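Home | Manuals | Spare Parts | Care | Contact

Flisen Table Basket Set – User Manual
Section 3: Preparing the basket and serving bread

Filed under: Kitchen & Table / Baskets / Set-up guides

3.1 Before the first use

Please read this section before you put any food in the basket. The Flisen basket is woven by hand in the Trorken workshop, so small differences in color and in the shape of the rim are normal. They are not a reason for return.

1. Take the basket out of the carton and remove the paper band from the rim. Do not cut the band with a knife. A knife can damage the braid.

2. Hold the basket upside down over a sink and tap the bottom a few times with your flat hand. Some dust and short fibers will fall out.

3. Wipe the inside with a soft cloth which is a little damp. Go along the weaving, not across it.

4. Let the basket dry in the open air for one night. Do not put it on a radiator or in the oven, also not in an oven which is switched off but still warm.

5. Pass your fingers slowly along the inner wall. If you feel a loose end of reed, cut it with small scissors close to the wall. Do not pull it.

Note: A new basket has a smell of dry grass. The smell becomes weak after two or three weeks. You can leave the basket near an open window to make this faster.

3.2 Placing the basket on the table

1. Choose a flat place. The basket has no feet and it rocks if there is a fold in the cloth under it.

2. If your table has a polished surface, lay a cloth under the basket. The bottom of the reed can make fine scratches when the basket is pushed from one guest to another. Any plain table fabric is good for this. The Sodora runner (order number 598) has the correct width, but it is not included in the set.

3. Turn the basket so that the long side is toward the persons who will take bread. It is more easy to reach in from the long side.

4. Keep a distance of one hand from candles, tea lights and table grills.

CAUTION: Reed is a natural material and it can burn. Never leave the basket near an open flame, also when it is empty.

3.3 Lining

For dry bread and rolls with a firm crust you can use the basket without lining. For everything else we recommend the cotton insert or a clean napkin.

- Flaky pastry and sweet rolls: always use lining. Butter goes into the reed and it cannot be washed out.
- Bread with seeds or flour on the top: use lining, if you do not want to clean the weaving with a brush afterwards.
- Warm bread from the oven: wait until you can hold it in the hand without a glove, then use a folded napkin. Steam makes the reed soft.

The insert has four ties. Pull each tie under the rim from the inside to the outside and make a simple bow. Do not make a hard knot, you will need to open it again for the washing.

3.4 Filling the basket

1. Put the small round pieces in first, toward the back.

2. Lay the long pieces after this, diagonally. A long roll which is laid straight often stands on the rim and falls out when somebody takes the piece beside it.

3. Let the pieces overlap only a little. Two or three pieces are enough for a breakfast for two persons. It is better to fill again than to make a high pile.

4. Do not put more than 1700 grams in the basket at one time. The walls will open to the outside and they do not come back to their old shape.

Note: The same filling is good for display bread, if you use the basket as decoration in a shop window or in a children's kitchen. Display bread is light, so please check that the basket cannot be moved by wind from a door.

3.5 Taking bread out

Take each piece from above and lift it straight up before you move it to the side. If you pull the bread over the rim, crumbs fall between the braid and the wall, and this is the place which is most difficult to clean. With tongs, choose a pair with blunt tips. Start with the piece that lies on the top.

CAUTION: Do not carry the filled basket with one hand on the rim. Put both hands under the bottom.

3.6 After the meal

1. Remove the remaining bread. Do not keep bread in the basket overnight.

2. Shake out the crumbs and brush the inside with a dry brush.

3. Wash the insert at low temperature. The first time it becomes smaller by a few millimeters, this is calculated in the pattern.

4. Store the basket in a dry cupboard. Do not stack the Brabec bowl or other heavy things inside.

If the basket becomes wet, press it gently into its oval form with your hands and let it dry lying on the rim. For repair of the braid see Section 5. Spare ties and inserts are on page 29.

Contact the Flisen service desk | © Flisen Table & Home, all rights reserved | Back to top
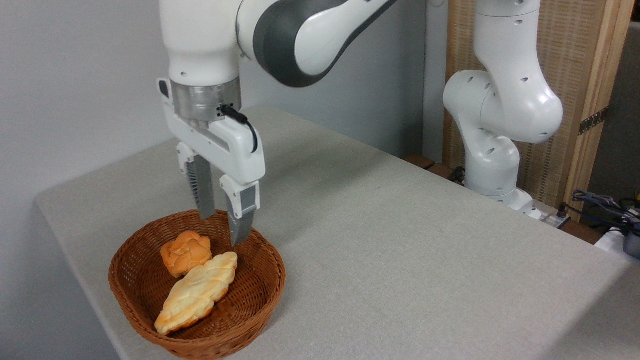
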